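The left arm let go again

So this was supposed to be the post where I tell you how well the laundry project is going. I had it half written! Then the left arm dropped something during the hanger lift, and I spent the next two evenings chasing a fault that I was sure I'd fixed back in September.

Quick recap if you're new. I moved the whole setup from my apartment in Undville to a shared workshop in Tallville over the summer, two small arms in a walled cell, and the job I've been building up to is a full little laundry routine. Socks go in the orange tray, clothes come out of the pink one, and the two arms lift the clip hanger together and get it onto the drying rack. The sock part is boring by now (boring is great, I love boring). The hanger part is where everything goes sideways, because it's the only step where both arms are holding the same thing and each one has an opinion.

The fault goes like this. The arms take the two corners, they start up, everything looks fine, and somewhere near the top the left gripper just... relaxes. No error, no beep, nothing on the screen. The fingers open maybe the width of a pencil and the corner slides out. The right arm keeps on lifting like it hasn't noticed, and now you've got a rack swinging from one corner and a motor that's suddenly carrying twice what it planned on. The first time it happened I was leaning over the wall to grab a towel and the loose corner went past my ear. I said a word I won't type.
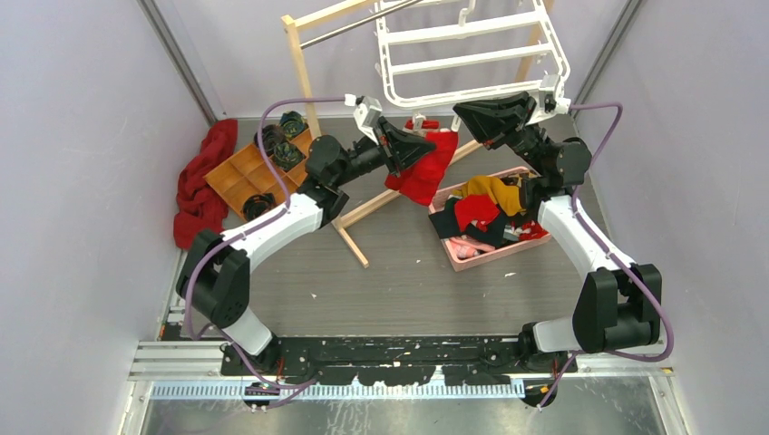
Why does one arm letting go cause trouble for the other one?
When two arms hold a rigid thing together, they share the load, and each one is steadied by the other. If one lets go, the other gets the full weight all at once, usually out at the end of its reach where it's weakest, and the object can swing or twist before the motors catch up. The safe thing is for both arms to stop the moment either one loses its grip.

Mine did not stop, obviously. I'd written that check ages ago and then turned it off one night because it kept tripping on false alarms and I wanted to go home. I'd even left myself a comment in the code that said "turn this back on!!" with two exclamation marks. Very effective, past me.

Anyway, the hunt. My first guess was the cable. On these arms the cable loops out past the links, and I've had a connector work itself loose before when the arm reaches high. So I unplugged everything, wiped it, plugged it back in, tugged on it while the gripper was closed. Solid. Then I ran the lift with nothing in the fingers 70 times, and not one twitch. Seventy! I ate an entire bag of pretzels watching a gripper not fail.

So then I put the hanger back and ran it for real, and it let go on try 13. Ran it again and it let go a lot sooner. That was the clue I should've paid attention to right away, because the gaps kept getting shorter the longer the session went on. I touched the gripper motor housing with the back of my finger and yep, hot. Way hotter than the right one.

The gripper motors I'm using are Vávra ones, and the controller protects them by cutting the current when they get too warm. Fine, sensible, I'd like my motors not to cook. But my setup was cutting that current silently. The arm still reported "closed" because closed was the last thing it had been told. It was squeezing at a fraction of its strength and telling me everything was peachy.

The reason the left one ran hotter was my own fault too. I'd bumped its grip force up to 80 percent when I was fighting with a slippery towel and never set it back. The right arm was sitting at a nice mild number the whole time. A thin piece of plastic doesn't need anything like that much squeeze, so the motor was straining against something that was never going to give, lift after lift after lift, with hardly any rest in between.

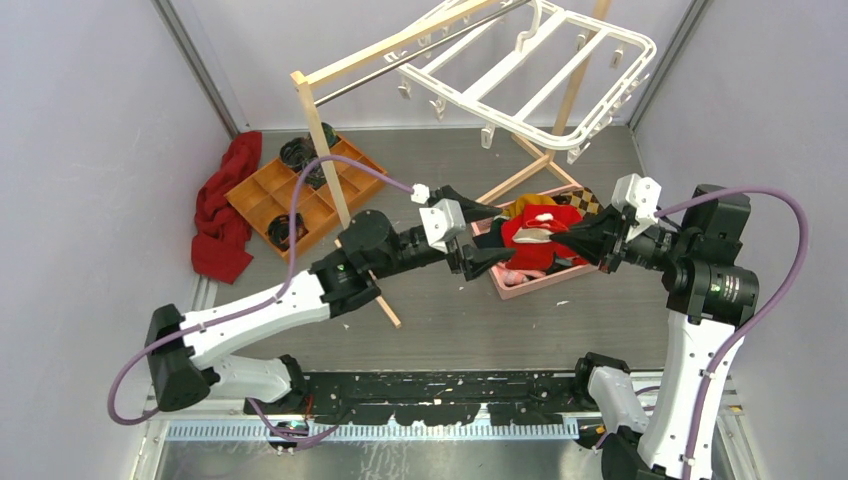
Once I knew that, the actual fixing took less time than the pretzels did. Grip force on the left is back down to match the right. The controller now has to tell me when it cuts current, and it does it loudly (I picked the most annoying sound on the laptop, and the guy at the next bench has already asked me to change it). If the temperature gets near the limit before a lift, the arms wait. And the grip check is back on, properly this time. It looks at the real finger position a few times in a row before it decides something's wrong, so one noisy reading won't trip it.

I also had to decide what "stop" means, and that took me longer than I expected. Cutting power to everything sounds safest, but my arms sag when they lose power, so a full cut halfway up would just drop the hanger and both arms on top of the clothes. What I ended up with is a hold. Both arms freeze where they are, stay powered, and wait for me to press a key. The big red button still kills everything, because sometimes you do want that.

And a rule for me, written on tape on the wall of the workshop: no reaching in while anything's in the air. I don't care how much I want that towel.

Since then I've let it run through the evenings with the new settings and I haven't had a drop yet. I'm not calling it fixed until it's done 1000 lifts, and I've got a long way to go. I also ordered a couple of stick-on heat sinks from Pulby, but they sent me the wrong size, so that's a whole other email thread.

If you've got grippers that cut back on heat without telling you, go check your logs. Mine had the warning in there the entire time, on a line I'd been filtering out to keep the screen tidy. Next post will be socks again, I think. I miss the socks.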